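## 4. Setting up the garment steamer

Read section 3 before you start. The Prumari must be fully assembled, with the pole locked and the hose seated in its collar.

### 4.1 Filling the tank

1. Turn the dial to OFF and unplug the cord.
2. Lift the tank straight up by its handle.
3. Unscrew the cap on the underside and fill with cold tap water to the MAX line.
4. Close the cap by hand. Do not use pliers.
5. Wipe the outside of the tank and lower it onto the base until it clicks.

**Note:** In hard water areas, use half tap water and half distilled water. Do not add vinegar, scented water, or fabric softener to the tank. Descaling is covered in section 7.

### 4.2 First heat-up

1. Plug the cord directly into a wall outlet. Do not use an extension cord.
2. Hang the steam head on its hook, facing away from you.
3. Turn the dial to 1. The light blinks while the water heats.
4. When the light stays on, let the steamer run for 2 minutes with no clothing near it.
5. Turn the dial to OFF and let any water in the hose drain back.

A faint smell during the first heat-up is normal. If it is still there the third time you use the steamer, call the dealer.

**Caution:** The steam head stays hot after the dial is off. Wait 18 minutes before you take it off the hose or store it.

### 4.3 Getting clothes ready

Check the care label first. If the label says not to steam, stop there. Most cotton, linen, and polyester can be steamed on either setting. Use setting 1 for wool and rayon. Do not steam suede, waxed cloth, or anything with glued trim.

Empty the pockets and close zippers and the top button. Heavy creases come out faster if you lay the piece flat and smooth it by hand before hanging it. Work from the middle toward the hems, and turn in any part that bunches. 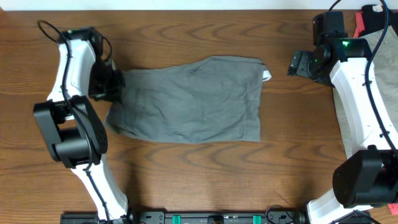 Magdalini Alexiou wrote in after the May edition to say that knits should stay off the hanger altogether, and that she drapes hers over a towel rail so the shoulders keep their shape. We have added her method as step 2 below.

1. Hang shirts, jackets, and dresses on the hanger supplied.
2. Fold knits over the lower bar, with the fold at the chest.
3. Clip pants by the cuffs, upside down, with the seams lined up.

**Caution:** Do not steam clothes while someone is wearing them, and never steam flat pieces on a varnished or painted surface. Heat and moisture can leave a white mark.

### 4.4 Steaming

1. Start at the top and move down slowly, keeping the head upright.
2. Pull the hem gently with your free hand.
3. If the hose gurgles, lift the head as high as it will go for a few seconds.
4. Leave the piece hanging until it is dry to the touch.

Refill when the low-water light comes on. Turn the dial to OFF before lifting the tank.

### 4.5 Spare parts

| Part | Order no. |
|---|---|
| Tank cap with seal | 318 |
| Fabric brush | 700 |

Parts are sold through Bruvex dealers. Have the serial number from the base plate ready when you order.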